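Salt, steam and sore feet: my day at the Geltitz open house

So the salt works at Geltitz opens its doors once a year, in June, and I have been meaning to go for ages. This year I finally did it! I took the early train from Steinbach (two changes, one of them with a four-minute connection that I made by running in sandals) and got to the gate a little before nine. There was already a line. Lots of families, a hiking club in matching hats, and one man with a folding chair who clearly knew something the rest of us didn't.

Tickets are cheap and you get a paper wristband and a little cloth bag for your salt at the end. Hold on to the bag. I put mine down by the coffee stand and had to go back for another one, which they gave me with a bit of a look.

The tour starts at the old brine shaft. You don't go to the bottom, sadly, but you do go down the first part of it, 147 steps, all stone, all a bit slanted toward the middle from so many boots. It gets cool fast. I had a sweater in my backpack and was very smug about it. Our guide told us the first written mention of the spring is from 1705, in a complaint about somebody's goats drinking from it and getting sick. I would happily have listened to goat stories for the rest of the morning, but we had a schedule.

Then back up (ouch) and over to the boiling house, and this was the part I came for. They still run one of the big open pans the old way, for visitors and for the fancy flake salt. The steam hits you at the door. My glasses went white, my hair went in every direction, and the whole place smells like the sea, even though the sea is nowhere near Geltitz. The salt forms on top as tiny hollow pyramids, and they sink when they get too heavy, and then a worker drags them to the side with a long rake. I stood there so long that my group left without me and I had to join the next one. No regrets.

They let us taste it warm off the drying boards. It's softer than you'd think and almost sweet right at the start. A kid next to me ate a whole handful and then had to be walked quickly to the water fountain.

Lunch was in the courtyard: potatoes boiled in brine, with butter and chives, and that was the entire menu. The potatoes come out wrinkly and chalky white on the outside, and I had two plates. Bring cash for this, the card reader was not having a good day. There's also a stall from the Jedholm dairy with salted butter, and it was gone by one o'clock, so go there before you eat and not after, like I did.

The afternoon is freer. You can walk along the thorn wall, where the brine trickles down through bundles of blackthorn twigs, and just sit on a bench and breathe. People come here for their lungs, apparently. I came for my feet. The new buildings are open too, with the packing hall and the small lab, and I wandered through those with a lemonade.
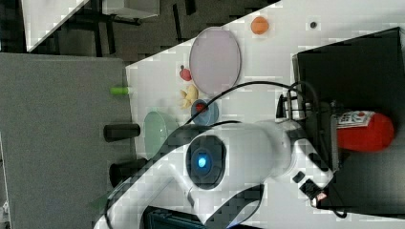 Citach, in a comment under my first short post about the day, says the thorn wall is much better toward evening, when the wind picks up and the day visitors have gone home, and that the bench at the north end is the one to get. Noted for next year! I was on the south side the whole time, in full sun, and my nose is still peeling.

The shop was my downfall, of course. Flake salt, smoked salt, a salt with dried nettles that I have put on eggs every morning this week, and a bath salt for my sister. If you're on the fence about the smoked one, get the small jar, it's strong.

The last train back to Steinbach leaves at 6:40 p.m. and the walk to the station is longer than the sign says, with a hill in it. I made it with a minute to spare, sticky, salty and carrying far too many jars.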